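3.2 Arbeitshöhe und Unterarmauflage an Steharbeitsplätzen
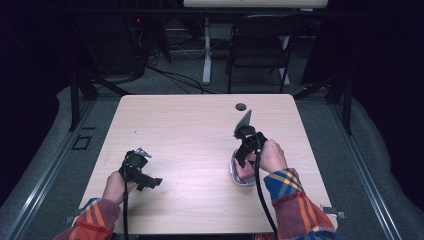 Abb. 3: Beidhändiges Arbeiten mit handgehaltenen Greifern über einer Tischplatte in heller Holzmaserung.

Die Höhe der Arbeitsfläche gilt in der arbeitswissenschaftlichen Literatur als eine der wesentlichen Einflussgrößen auf die Beanspruchung des Schultergürtels. Für feinmotorische Tätigkeiten wird in der Regel eine Fläche oberhalb der Ellenbogenhöhe empfohlen, für Tätigkeiten mit größerem Kraftaufwand eine tiefere. Wie sich Beschäftigte verhalten, wenn beide Anforderungen innerhalb derselben Schicht wechseln, ist bislang wenig untersucht (vgl. Trummer und Wyss).

Die vorliegende Auswertung stützt sich auf 3923 Selbstauskünfte, die im Rahmen des Projekts Stimura an drei Standorten erhoben wurden. Erfasst wurden die eingestellte Tischhöhe, die Häufigkeit der Verstellung sowie Beschwerden im Nacken-, Schulter- und Unterarmbereich. Bei einer Teilstichprobe von 200 Personen wurde die Tischhöhe zusätzlich durch geschultes Personal gemessen. Die Erhebung begann im April; Auskünfte ohne Angabe der Körpergröße blieben unberücksichtigt.

Die Befragten verstellten ihre Tische deutlich seltener, als es der Wechsel der Tätigkeiten nahelegen würde. Als Grund wurde am häufigsten der Zeitaufwand genannt, gefolgt von der gemeinsamen Nutzung eines Arbeitsplatzes durch mehrere Personen. Beim freien Arbeiten über der Tischfläche (Abb. 3) entfällt die Abstützung der Unterarme, sodass das Gewicht von Arm und Handgerät überwiegend von der Schultermuskulatur gehalten wird. Hubmann weist darauf hin, dass in solchen Fällen auch eine korrekt eingestellte Tischhöhe die statische Haltearbeit nur begrenzt verringert.

Zwischen Selbstauskunft und Messung bestanden Abweichungen, die vor allem bei Tischen ohne Höhenskala auftraten. Angaben zu solchen Tischen gehen daher nur in die beschreibende Auswertung ein. Die Zusammenhänge mit den berichteten Beschwerden werden in Abschnitt 3.3 getrennt nach Standorten dargestellt.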